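28/04/2025

Back in the shared shop tonight with the grippers. I told myself after December I was done giving evenings to this, and then Yhon Quintero sent around the parts list for version 11 and I went anyway.

The plan, as Yhon tells it, is that you strap the things on, do ordinary chores with them, and the arm learns the chores from you. Shoes onto a shelf is the first one. He calls the whole project Trorndale and talks like it will be tidying his hallway by the end of the year. I have spent $949 of my own money on it and I would like to see it pick up a sock before anybody says hallway to me again.

I started on the fingers. The left one has a chewed ridge along the top and there is a burr sticking out at the tip that I keep meaning to file. The lower edge of the right one isn't pretty either. I printed these slow, on settings I was promised would come out clean.

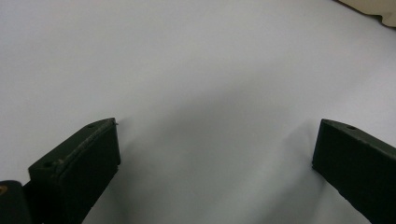 Arnulfo Apaza looked over my shoulder and said the edges don't matter, the pads do all the work, and I should quit sanding and start running it. He may be right. He also said that about the last set, and those went in the scrap bin after 400 cycles.

I did check that they sit level with each other at the tips. Near enough. My note from last time says to redo the pivots if there is any side play, and there is a little, and I did not redo the pivots.

Then the shelf job. Plaid sleeves down to the wrists, cables dragging along behind. It does feel silly, using my own two hands to teach a machine something my own two hands already do fine. Abelardo Quintero says that is the point of it. Maybe so. I wonder how many pairs of shoes it takes, and when I ask, I get a different number every time. 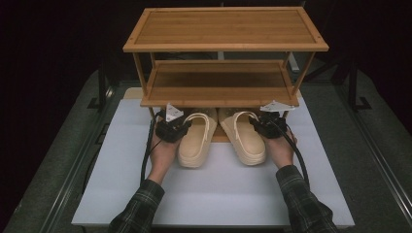 Slides at the bamboo shelf, a gripper strapped to each hand.

What bothers me is the strapped-on bit. My fingers can feel when a sole is starting to slip. The log can't. It has 2638 entries in it now and not one of them says "felt loose, squeezed harder." Yhon says the video covers that. I don't see how, and I asked him twice.

Clogs I like better as a test, since the plastic gives. I want to know how much squeeze is too much, and a stiff shoe won't tell you. The fuzzy lining on the one pad was my idea, so I'm not neutral, but I'd take it over bare plastic any day.
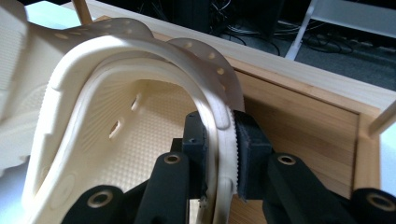 Clog on its side, pads on the rim. You can see it give a little.

To do: file the burr, order bushings, pivots (really this time). Ask Eliécer if he still has the good calipers. Yhon wants another round before the end of the week and I said I'd think about it.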